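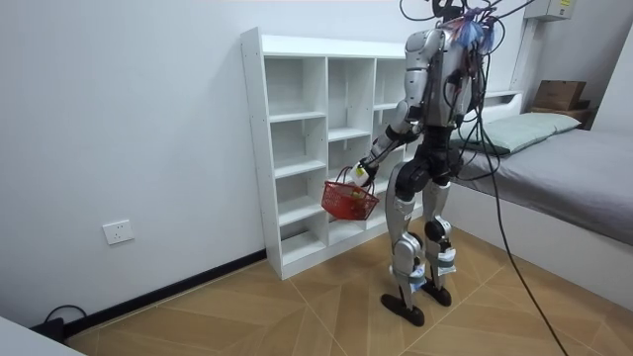

Does fruit get eaten sooner when it is kept on an open shelf?

In the Trikach households, fruit on open shelves was eaten sooner than fruit in drawers or the refrigerator, but the gap was much smaller for pears than for apples.

4. Storage place and time to eating

4.1 What the diaries recorded

Each of the 100 households kept a paper diary through November. A line was filled in when fruit came into the home, and a second line when it was eaten, cooked, given away or thrown out. The diaries hold 3,000 entries, of which 2,000 could be matched from purchase to end. Unmatched entries were mostly grapes and berries, which people ate a few at a time and did not write down. We left these out of the analysis below.

Storage place was noted in the household's own words and coded later. "On the side," "by the toaster" and "counter" became one code. Open shelves were kept apart from counters, as shelves in the Rirwood apartments are often in the hallway or living room, away from where food is prepared. A bowl on a shelf was coded as a shelf.

4.2 Pears and apples

Apples followed the pattern reported for the pilot. Those on open shelves went first, then those on counters, then those in the refrigerator. Pears did not line up so neatly. Many households bought them hard and waited, and the diaries are full of notes such as "not yet" and "try again tomorrow." A pear in plain view was checked more often, but checking did not always lead to eating. Several were thrown out with the remark that they had gone soft in the middle while still firm outside.

Figure 3. A pear in an open shelf compartment.
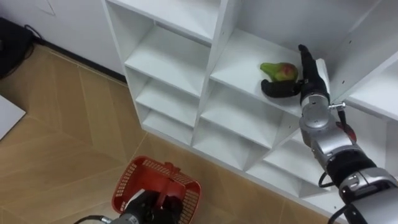
Torben Albers, commenting on an early draft, wrote that ripeness at purchase could explain the whole pear result, and that storage place might drop out once it was measured. We can't rule this out. The diary had no column for ripeness – a mistake in the form, and one we would fix in a second round. Some households added it in the margin anyway. Among those entries the shelf effect is weaker but still present.

Variety is a further problem. Most of the pears came from the Hellwig market stall, where the variety changed during the month and was seldom labeled.

4.3 Apples bought in bags

Bagged apples were treated differently from loose ones. They tended to stay in the bag, wherever the bag was put, and the last few were often forgotten. Households that emptied the bag onto a shelf or into a bowl finished the apples earlier. We did not ask anyone to do this, so the two groups may differ in other ways, including how much they like apples. 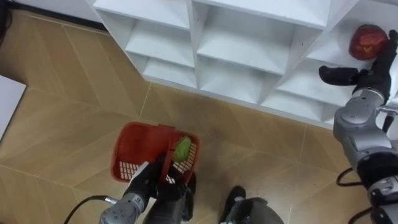

Bimla Gautam
Mimunwood Food Study, Section 4 (continued)

4.4 Limits of the diary method

Writing down when fruit is eaten may lead people to eat it. Entries were densest in the opening week and thinned out after that, and throwing fruit away was probably underreported throughout. Two-person households gave the most complete diaries. In larger ones the job usually fell to one adult, who could not know what the others had taken on the way out the door. Section 5 compares the diaries with the kitchen waste records.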